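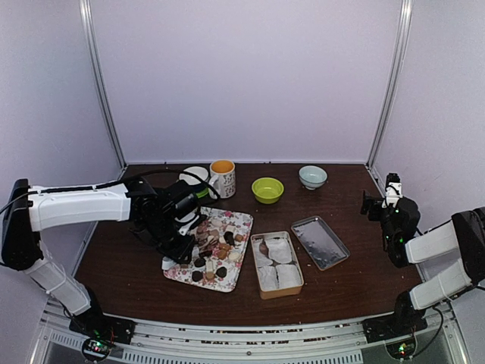 Salian Folding Voting Booth

Fernotura > Polling Place Equipment > Booths and Screens > Salian

The Salian is our stand-alone voting booth for town, county and school elections, and it's the piece of equipment we get the most happy mail about. It opens like a suitcase, stands on its own four legs, and gives each voter a flat, well-lit spot to mark a paper ballot in private. One person can set it up without tools. We've been building it for six election cycles now and we still get a kick out of watching a school gym turn into a polling place before the coffee is ready.

What changed in this version

The writing surface is deeper than it used to be. Ballots keep getting longer (bond questions, judges, county offices, the water district...) and clerks told us voters were folding the bottom of the sheet under just to make it fit. Now a full two-column legal-length ballot lies flat with room left for an elbow.

We also moved the leg sockets. On the old booth they sat right at the corners, and if you pushed a leg in crooked you had to flip the whole thing over to get it out again. The new sockets are set in a little and have a wider mouth, so the legs find their own way in. Big thanks to the county offices that let us stand around in their warehouses and watch their crews do this over and over!

The side screens are taller too, and the hinge is now one long strip from top to bottom, so there is no gap for a curious neighbor to look through.

Sizes

Salian Standard: for voters who stand. One voter per booth.

Salian Double: two voters back to back, sharing one set of legs. It takes less floor space than two Standards and is a good pick for narrow hallways and church basements.

Salian Seated: a lower, wider booth with open space under the writing surface for a wheelchair. It uses the same light and the same screens as the Standard, and it looks like it belongs with the rest of the row. Please read your state's access rules before you decide how many you need, and measure the path to the booth as well as the booth itself.

Salian Tabletop: the screens and writing surface only, no legs. Sets on any steady table. Lots of small towns keep a few of these for early voting at the clerk's counter.

Light

Every booth has a clip-on light that shines down on the ballot and stays out of the voter's eyes. It runs on a plug-in cord or on a battery pack, and you can link booths in a row so that one wall outlet feeds the lot. Up to 20 lights can run in a single chain. If your building has old wiring, we suggest splitting a long row in two and using outlets on different walls.

The battery pack is sold by itself. It will carry a light from before the doors open until well after the last voter in line has finished, and it charges overnight.

Packing and storage

Legs, light and cord all store inside the folded booth. There's a molded slot for each part, so a missing leg shows up when you close the lid in the evening and not the next September when you open it again. The closed booth has a carry handle on the long side and feet on the bottom so it can stand upright on a shelf.

For bigger counties there's the Nusar cart, a rolling rack made to hold folded booths on edge. It fits through a standard single door, has two locking wheels, and comes with a strap for the truck ride. The Nusar also has a flat top shelf, which is handy for poll books, signs, tape, pens and that one box of extension cords every precinct seems to own.

Put a precinct number on the end panel of each booth - there's a label window there - and you can read the whole cart without pulling anything out.

Setting up

1. Lay the closed booth on the floor with the handle facing you and open both latches.
2. Take out the four legs. They're all the same, so there is no left or right to sort out.
3. Push each leg into its socket until it clicks.
4. Stand the booth up, then unfold the side screens.
5. Clip the light to the back screen and plug it in.

To take it down, work backward. The legs come loose when you press the round button beside each socket. Let the light cool for a minute before you put it away.

Cleaning

Wipe the surface with a soft cloth and mild soap. Pen marks come off with rubbing alcohol. Please stay away from rough pads and anything with bleach in it, as they dull the finish and the printed voter instructions can fade. The screens can be wiped the same way.

Printing and colors

Screens come in gray, white or navy. We can print your county seal or an instruction panel on the inside of the back screen, in as many languages as your ballots use. Send us the artwork and we'll send back a proof. Printed orders of 200 booths or more ship straight to your warehouse on pallets, and smaller ones go out in cartons.

Common questions

Can I mix old and new booths in one row?
Yes. The lights and cords fit both. The legs don't, so keep the old ones with the old booths.

Do you sell single parts?
We do! The parts list for the Salian runs to 86 items, from leg tips to latches, and every one of them can be ordered alone.

Will it work with a ballot marking device?
The Tabletop and the Seated models have a cord opening in the back for that. Check the width of your device first.

How fast can I get them?
Stock colors normally ship within 30 days. Orders get heavy in the months before a general election, so earlier is better.

Can we try one?
Please do. We loan out a Standard and a Seated booth to election offices for two weeks at no charge, and a lot of clerks set them up in the lobby and let people try them. Ask for the loan kit when you write or call, and tell us which light you'd like with it.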